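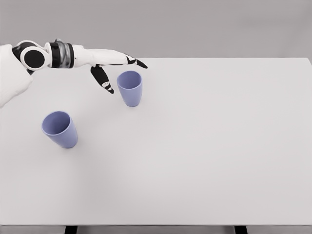

Two blue cups and a white robotic arm.

Grelon: the long version. Your questions, and our doubts

By Laimutė Avotiņš
Last updated: 15 Jul 2026

We use cookies to remember your settings and count visits. By continuing to browse you accept this. Manage preferences

What is the long version of Grelon?

It's a new cut of Gergely Kozma's drama about two sisters who inherit a failing ferry company and can't agree on whether to sell it. The movie you may have seen in theaters ran 122 minutes. This one runs 145. The distributor, Tedard, calls it "the complete Grelon," a phrase that makes me wonder what they were charging us for the first time.

Is it a director's cut?

The posters don't say so, and I would pay attention to that. They say "long version." Kozma approved it, according to the press notes, but approving something and cutting it are two different jobs. The editing credit on the new version goes to Mizanur Uddin, who was an assistant on the original. The first editor, Fermín Ledesma, is listed only under "original edit." I asked Tedard whether Kozma was in the room. The reply said he was "closely consulted throughout." Make of that what you like.

So what's in the extra 23 minutes?

Mostly the father. In the theater cut he's dead before the title comes up and we know him from one voicemail. Now he gets a whole opening section, with a dinner, an argument about diesel, and a long drive to the bank. The actor is good. I still think the voicemail did more.

The rest is bits and pieces. The younger sister has a second scene with the union man. There's a storm crossing that was in the first trailer and then never in the movie, which annoyed plenty of people. The hotel scene goes on longer and has a different last line. Two songs have changed too, and my guess is that's about rights and nothing else.

Does the ending change?

A little. The final shot is the same, but it now comes after a short scene on the dock where the older sister tells us what she has decided. If you liked not knowing, stay with the old one. I've seen this sold as "the ending fans asked for." I went looking for those fans. There was an online petition with 1,718 names on it, and what it asked for was the storm crossing.

Is the storm crossing worth it?

It's the best new thing here, and I say that as somebody who went in with my arms folded. It's five minutes with hardly any dialogue, and Erzsébet Kovács, as the older sister, does a great deal with the back of her head. The water effects are not finished to the standard of the rest of the movie. You'll notice it most when the camera is low.

Who's in it?

Kovács is Marta, the older sister, and she's the reason to see any version. Everyone else is fine. The father's part is so much bigger now that he has moved up to third in the credits, ahead of the union man, who is in more scenes.

Is this the same as the "festival cut"?

No, and the site selling tickets has mixed them up more than once. The festival cut was a slightly rougher version of the theater cut, shown twice, with temporary music. I saw one of those screenings. Apart from the music I couldn't swear to a single difference. Anyone telling you it was a lost masterpiece either has a better memory than me or wasn't there.

Where can I see it?

Tedard says 188 theaters, for one week in November. A list was supposed to be up by now. What's up is a form where you type in your zip code and email address and are told that you'll hear from them. I filled it in and have had two newsletters about other movies. I'd call your local theater and ask.

After that it goes to Gelter, the streaming service. Tedard's wording is "exclusively, for a limited time," and they won't say how limited.

Will the theater cut disappear?

This is the one I'm asked most. Tedard says both versions will "remain part of the Grelon family." That isn't a yes. At the moment Gelter has a single page for the movie, with a single play button, and the running time on it has already been changed to the longer one even though the longer one isn't there yet. If you care about the 122-minute version and you find it on disc, buy the disc.

Is there going to be a disc of the long version?

One has been announced by Pringle, a small label with a decent record on this sort of thing, but no date and no price. The early listing promises both cuts and a "feature-length conversation" between Kozma and Uddin. If that happens it may answer half of what's on this page. I've seen extras vanish between the listing and the box before, so I wouldn't preorder on the strength of it.

Is the picture quality better?

The press notes say "newly remastered." The movie was shot digitally and isn't old. What I noticed at the preview was that the night scenes are brighter, and I'm not sure they should be. The engine room used to be a place where you couldn't quite read anyone's face. Now you can. Other people at the same preview liked this, so go and see for yourself.

Sound is a clearer win. The dialogue on the car deck was muddy in theaters and it's been cleaned up properly.

Is it suitable for kids?

It hasn't been rated again as far as I can find. The new footage has some swearing and one nasty moment with a winch - nothing worse than what was there before. Bored is more likely than upset, especially in the first half hour.

I never saw the original. Which should I start with?

The shorter one. It moves, it trusts you, and it gets to the sisters in the first four minutes. If you end up loving it, the long version will still be around, since nobody at Tedard seems keen to let it go unsold.

Did you like it at all?

Yes, in places. I liked Grelon a lot the first time and there's a good movie still sitting inside this one. I'd happily watch the storm crossing as an extra. What I don't buy is the idea that the first version was damaged goods. Kozma did a whole round of interviews when it opened and told everyone it was exactly the movie he wanted to make. Either he meant that or he didn't, and I'd like to hear which before I pay again.

Can I send you a question?

Please do. I add the ones that come up often. If you work for Tedard and something here is wrong, tell me what the right answer is and I'll print it.

Get our movie newsletter. One email a week, unsubscribe whenever you like.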